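Is the Simik open day worth going to, or is it just a sales pitch?

Posted in Local Tech and Trades
489 views, 3 replies

kurmont_parts

I run a small spare parts counter and Simik have invited me to one of their open days in December, where they show the sorting robots. The flyer says the arms "learn the work the way a new starter would", which set off every alarm I own. It's a fair drive for me and I'd have to close the counter for the afternoon. Has anyone been to one? Did you get to see it do a proper job, or do they just play a video and hand you a sausage roll? I'm not after a robot, I just don't want to be the only bloke in the street who hasn't looked.

3 replies

Wunis

Went to one last year. Good coffee, parking's terrible. The robot was fine I guess. Bring a jumper, they have the air con set to arctic.

Yasir Kazmi

I went to the last one with much the same attitude as you, and came home with most of it intact.

You do get to see the arms going. No video, to be fair to them. You get a short talk first (skip it if you can, it's mostly slides about labour costs) and then they let you stand near the table and watch. The job when I was there was moving things in and out of coloured plastic bins. I stayed for nine goes at it and it got through five without somebody stepping in. The fellow giving the tour called that "a warm-up". Maybe it was. I've had apprentices with worse mornings, but I wasn't asked to put a deposit on the apprentice.

What I'd want you to look at is what's been made easy for it. Each bin was a different colour, and the lighting was the sort you get in an office. My shelves are grey tubs with half the labels gone, under one tube that flickers. I asked whether it would cope with that and was told it would be "part of the site assessment", and the site assessment costs money. I asked what happens when a part is greasy and got the same answer.

The other thing is speed. The arm looks quick when it's going down into a bin, and people do go "ooh". Then it sits there. If you go, time a whole job from start to finish and don't let anyone chat to you while you're doing it, because they will try.

They were polite about all my questions, I'll give them that, and one of the younger staff was pretty open that it still drops things. She was more useful than the talk. Find whoever is working at the back and ask them.

Would I close the counter for it? If it's a quiet afternoon, yes. The demo part took me roughly 4 hours with the talk and the queue, so don't believe the flyer on that either. Take one of your own awkward parts in your pocket and ask them to put it in a bin. They said no to me, but they may have got braver.

Bhuiyan

Agree with Yasir on timing it yourself. I'd add, ask who fixes it when it stops and where they drive from. When I asked, the answer was interstate, and that was the end of it for me. The sausage rolls are real, by the way.

kurmont_parts

Thanks all. I'll go, and I'm bringing a greasy ute door hinge. Yasir, do you remember if they let you stand close enough to see into the bins?

Yasir Kazmi

Close enough, yes. Get down low at the front of the table, at the pink bin end if they've still got it set up that way, and ignore the taller people behind you. You won't see much through the plastic while the arm's moving, so wait for it to come out again and check what it's holding before you clap.

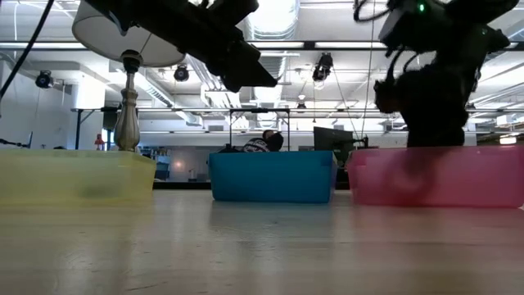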